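July, late, kitchen light still on

Quick one, I should be in bed. Moving out of the Kowalchuk building in 4 days and the apartment looks worse than when I started. Tape everywhere. Lost the scissors again, found them in the bread drawer. 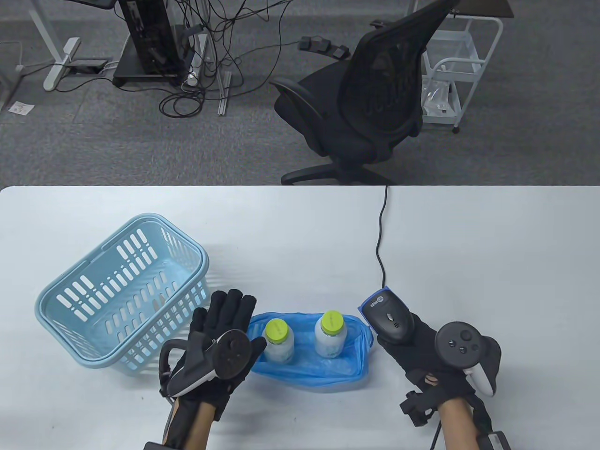
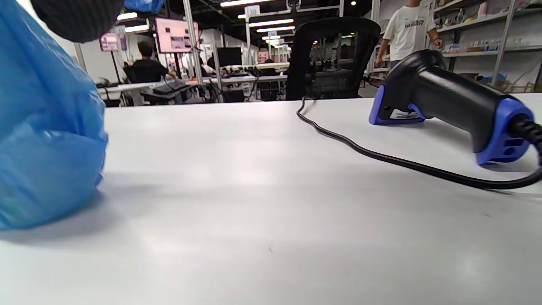
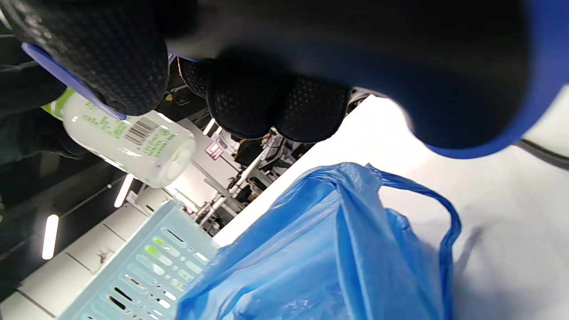 Bags, bottles, tables. My whole week.

Do I still keep the storage unit at Mandura once the new place is mine? One more month, then out. It's paid through August anyway and the bikes won't fit in the hall until the closet door gets fixed.

Called Prarnico this morning about the truck. On hold forever, same flute song over and over. They can do the early slot, before seven, which means up at five. Fine. The bigger truck was gone so it's two trips or leave the couch. Leaning toward leaving the couch. It smells like the old place before this one and I never liked the arms.

Books are done. Four boxes, all too heavy, I know, I know. Should of used the small ones. Winter coats went in the suitcase with the good wheels. The other suitcase is trash. Kept the lamp. Didn't keep the lamp shade.

Stustix says the internet gets switched over the day after I'm in, not the same day. So one evening with nothing. Might just sit on the floor and eat noodles, kind of looking foward to it.

Walked past the new street after work. Quiet. A big maple out front and somebody practicing trumpet, pretty badly, two houses down. The mailbox has a dent. I can see the corner of my bedroom window from the bus stop and I stood there like a weirdo for a whole bus.

Still to do: bathroom cabinet, freezer, that awful drawer. Return the library books!! Keys back to the office by noon on the last day.

Hand is cramping. Freezer tomorrow, before work if I get up.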